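Count the Rooms, Too

By Karla Cisneros

Every proposal I review for a robot learning project opens with a number. The last one promised 1,000 demonstrations of clothes handling. It said very little about which clothes, or where they would be.

I think we should stop rewarding that number. A learner that has seen the same shirt on the same bench 1,000 times knows one shirt and one bench.

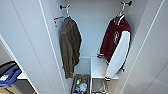 Clothes at home hang at odd angles, share space with other belongings and lie in heaps. Collection should start from there. Eustaquio Sandoval ran a set of 483 examples at Morkau and let his operators leave things as they found them between attempts. It slowed them down. Some days they logged 18 usable runs, and he had to defend that figure every Thursday.

The objection I hear most is that messy data is hard to learn from. It is harder. The views from close to the hand are the usual complaint.

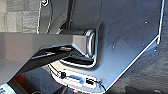

A view at the gripper, with much of it taken up by hardware.

Gunnel Haugland wanted views like these filtered out before training. I disagree. The machine will have its own parts in the way when it works, so it should have them in the way when it learns. The same goes for stretches where a wrist camera has little but a plain surface to look at. 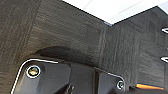
Throw those stretches away and what remains is a highlight reel. I would keep them, label them properly and pay someone to do the labeling with care. In June we went back through 231 discarded runs and found that most had been dropped for looking untidy.
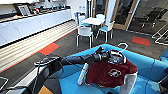 Soft furniture deserves more hours as well. Cloth on a cushion behaves differently from cloth on a hard table, and people leave their clothes on sofas. A proposal that lists its surfaces, its garments and its rooms will get my vote over one with a bigger total. Reviewers can start asking for that list in the next round.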